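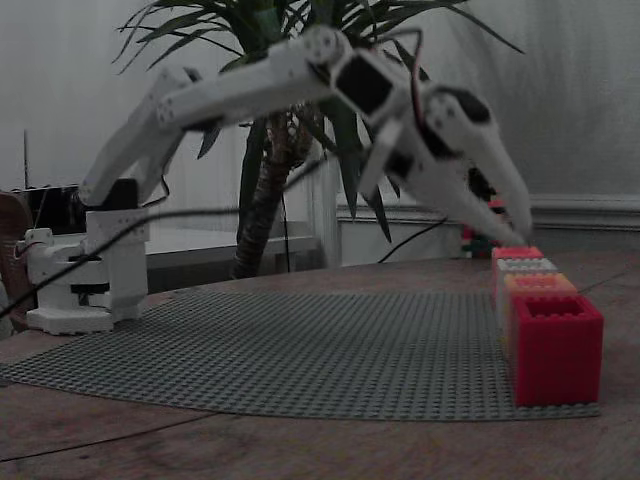
Are the magic acts on TV talent shows tested by anyone before they air?

Posted by cestham_couch in TV & Reality

I watched the mentalism act on the Trurkby talent show again last night and I don't buy it. The guy "picks" a woman out of an audience of 261, she thinks of a number, and it's already written inside a sealed envelope on the judges' desk. The judges fall out of their chairs. My wife says the show must check these acts so the audience isn't lied to. I say the show is in on it. Does anyone know how this works? Are there rules, or can they use plants and edit out whatever goes wrong?

Also, the act was listed as 5 minutes and I clocked less than that on screen, so something got cut.
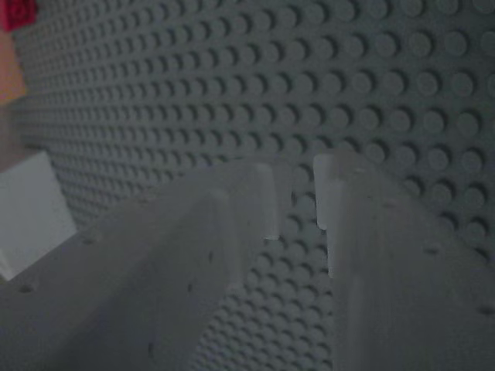
2 replies, sorted by oldest

backrow_doubter

Depends what you mean by checked. I worked front of house at a taping in June, not that show but the same sort of thing, and the act was walked through for the crew that afternoon. That's for cameras and safety. Fire, blades, water, anything hanging over people. I never heard anyone ask whether the mind reading was real, and I can't see why they would.

As for plants, I didn't see one, but I wouldn't have known if I had. What I did see was a host talking to the crowd for up to 35 minutes before the cameras rolled. If you want to find out who is chatty and who will play along, that's plenty of time. People at home never see that part.

The cut minutes don't prove much. They trim singers too. I'd be more suspicious of the judges' faces, which can be dropped in from any point in the evening.

Read whatever small print goes by in the credits. If it says the program was edited, fine, but it won't tell you what was taken out.

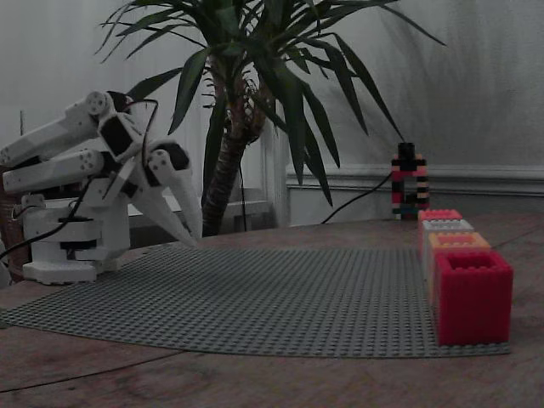

Cestham, 24 Jul 2023

yurt_not_tent

The answer above is okay but it skips the envelope. An envelope on a desk means nothing unless you see it from the moment it's sealed to the moment it's opened, in one shot, with no hands on it. Go back and watch. I bet the camera leaves it at least once. When it comes back, you're taking the show's word that it's the same envelope.

I had the same fight with my brother over the Celiveo special, where the performer guessed a card over the phone. He swore there was no trick because the caller was "random." Random according to who? The performer's own people picked the caller.
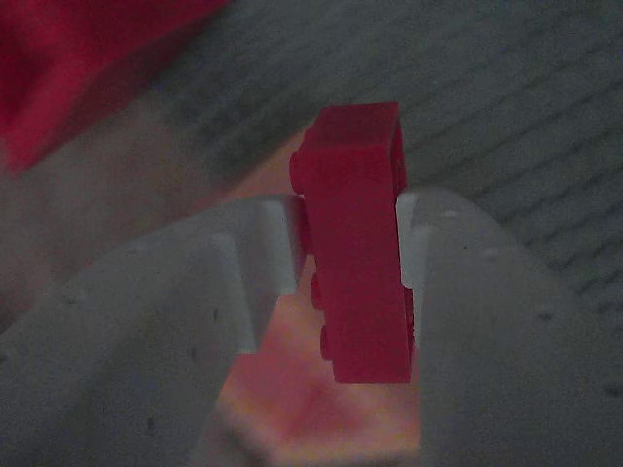
So no, I wouldn't assume the show is lying to you, and I wouldn't assume it's protecting you either. Rules differ from place to place, and I haven't read the ones for yours. Your wife may be thinking of prize shows, where money is handed out and people get touchy about cheating. A magic act is sold as a magic act. If he starts charging for private readings after the season ends, that's when I'd complain.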